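La corbeille de Rastcombe

Le 30 avril, à neuf heures, Latrice Castellanos est arrivée à Rastcombe avec une valise de peintre et une lettre pliée en quatre. La lettre disait que la maison Tzavaras quittait le bâtiment et que tout ce qui restait à l'intérieur devait être trié avant le mois de juin. Elle disait aussi que Latrice avait le droit de choisir un objet, un seul, en souvenir de son père.

Son père avait travaillé là pendant presque toute sa vie en France. Il dessinait des cartes pour les navires, puis, quand les navires n'ont plus voulu de cartes en papier, il a dessiné des îles pour les livres. Sa préférée s'appelait Rodesia. Il n'a jamais fini la côte du nord. Chaque soir il froissait la feuille, il la jetait, et le lendemain il recommençait avec le même crayon.

Latrice n'était pas revenue depuis l'enfance. Dans sa mémoire la salle était sombre et sentait la colle. Elle a poussé la porte et elle a été presque fâchée de trouver tant de lumière.
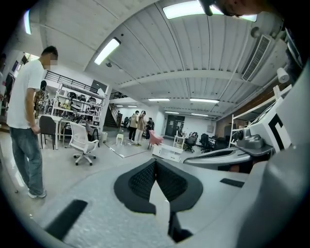

La grande salle, avec l'escalier et la mezzanine.

Des gens parlaient au milieu, près de l'escalier. Personne ne l'a saluée, mais personne non plus ne lui a demandé ce qu'elle voulait. Elle est restée un moment à regarder les meubles, comme on regarde des cousins qu'on ne connaît pas bien. Le bureau blanc, non, ce n'était pas celui de son père. La chaise blanche non plus. Le fauteuil rose l'a étonnée. Qui avait apporté un fauteuil rose chez Tzavaras ? Son père aurait refusé de s'y asseoir, et ensuite, le soir, quand tout le monde serait parti, il s'y serait endormi.

Elle a pensé prendre le fauteuil, et puis elle a pensé à son appartement, au sixième étage, et à la largeur de l'ascenseur.

Sur l'étagère il y avait des casques. Elle s'est demandé quel casque son père aurait choisi pour aller à Rodesia. C'était une question qu'elle aurait posée à six ans, et elle avait honte de la trouver encore intéressante.

Un homme au tee-shirt blanc se tenait près du bureau.

« Vous cherchez quelque chose ? a-t-il demandé.
— Une côte, a répondu Latrice. La côte nord d'une île. »

Il a réfléchi avec beaucoup de politesse.

« Les papiers sont partis chez Kuterano, a-t-il dit enfin. Cent soixante-quatorze cartons. Il faut leur écrire, mais ils répondent lentement. »

Cent soixante-quatorze cartons, et dans aucun, elle le savait, il n'y aurait les feuilles froissées. On ne met pas en carton ce qu'un homme a jeté. Elle a compris alors ce qu'elle était venue prendre, et elle s'est sentie un peu ridicule, car c'était un objet que l'on achète pour quelques euros dans n'importe quel magasin.

« Est-ce qu'il y a encore une corbeille à papier ? Pas la petite blanche. Une vieille, avec des trous carrés. »

L'homme ne savait pas. Il lui a dit de chercher librement. Elle a cherché derrière les portes, puis sous l'escalier, et elle a eu de la poussière jusqu'aux coudes. Quand elle l'a retrouvée plus tard, sur le marbre du sol, elle l'a reconnue tout de suite. Dans son souvenir elle était plus haute. Enfant, elle pouvait y mettre le bras entier pour voler les îles manquées.
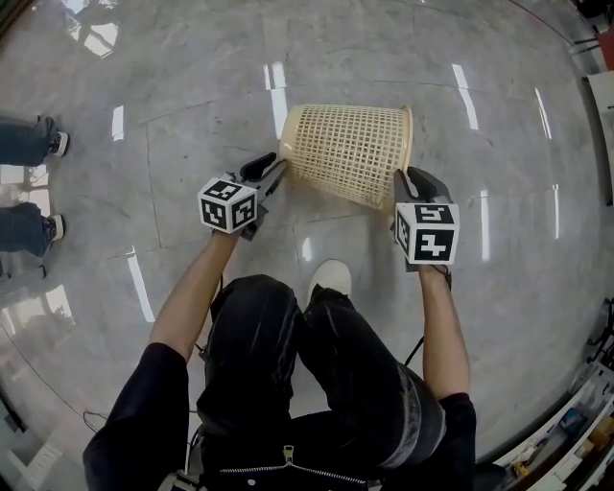

La corbeille couleur crème, couchée sur les dalles de marbre.

Son père disait que le quadrillage aidait à penser. Il posait parfois la corbeille sur le côté, sous la lampe, et l'ombre faisait sur le mur des méridiens et des parallèles, un peu courbes, comme sur un vrai globe. « Regarde, disait-il, voici le monde, et il est vide, nous avons du travail. » Elle cherchait Rodesia dans les carrés d'ombre. Il lui répondait toujours : plus au nord.

Elle s'est accroupie. Les reflets des lampes s'allongeaient sur les dalles et les veines grises passaient dessous. Latrice a suivi une de ces veines avec les yeux. Elle partait droit, puis elle hésitait, elle revenait vers elle-même et faisait une baie. Après la baie il y avait un cap, et après le cap une ligne très fine que le joint de la dalle coupait net.

Elle connaissait cette ligne. Elle l'avait vue mille fois, et mille fois elle l'avait vue finir au même endroit, sous la gomme. Il l'avait donc eue sous sa chaise pendant tout ce temps. Peut-être qu'il le savait, peut-être qu'il levait les pieds, certains soirs, pour mieux copier.

Elle a ouvert la valise. Elle a pris du papier calque et un crayon gras, elle s'est mise à genoux et elle a commencé à frotter doucement, en partant du cap. Le marbre était trop lisse pour marquer le papier, alors elle a dû dessiner à main levée. Les gens près de l'escalier continuaient de parler. À un certain moment quelqu'un a fait un pas de côté pour lui laisser la place.

La première feuille était mauvaise. Elle l'a froissée, elle a redressé la corbeille et elle l'a jetée dedans, puis elle en a pris une autre.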